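Descaling a stained mug with citric acid

Updated 27/01/2022

Tea and coffee leave two kinds of deposit in a mug: limescale from hard water, and a brown film of tannin that clings to it. Washing-up liquid removes neither. Citric acid dissolves the scale, and most of the film comes away with it.

The method suits glazed stoneware, porcelain and plain stainless steel. Do not use it on aluminium, bare cast iron, unglazed clay or mugs with metallic decoration.

You will need
Citric acid powder, food grade (Flostus or any unscented equivalent)
A kettle
A teaspoon
A soft sponge
Bicarbonate of soda, for stubborn rings

Method
1. Wash the mug with washing-up liquid and rinse. Grease left on the surface keeps the acid off the scale.
2. Put one level teaspoon of citric acid in the mug.
3. Fill to the brim with hot water, just off the boil. The worst ring is normally at drinking level, so a half-filled mug will need doing twice.
4. Stir until clear and leave for some 9 minutes. Fizzing is normal and stops when the scale is used up or the acid is spent.
5. Empty into the sink. Do not mix with bleach, or pour it down a drain that has just been bleached.
6. Wipe the inside with the sponge, working from the base to the rim.
7. Rinse twice in cold water and dry upside down on a rack.

If a ring remains
Make a paste of bicarbonate and a few drops of water. Rub it on with a fingertip, leave for eight minutes and rinse. Do not use scouring powder on matt finishes, as it leaves shiny patches that cannot be removed.

Dark mugs
Scale shows on a dark surface as a pale bloom, and tannin hardly shows at all. Check under the rim with a finger: a clean surface feels even all the way round.

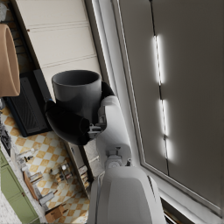
Dark grey mug with a matt finish and a thick, rounded rim.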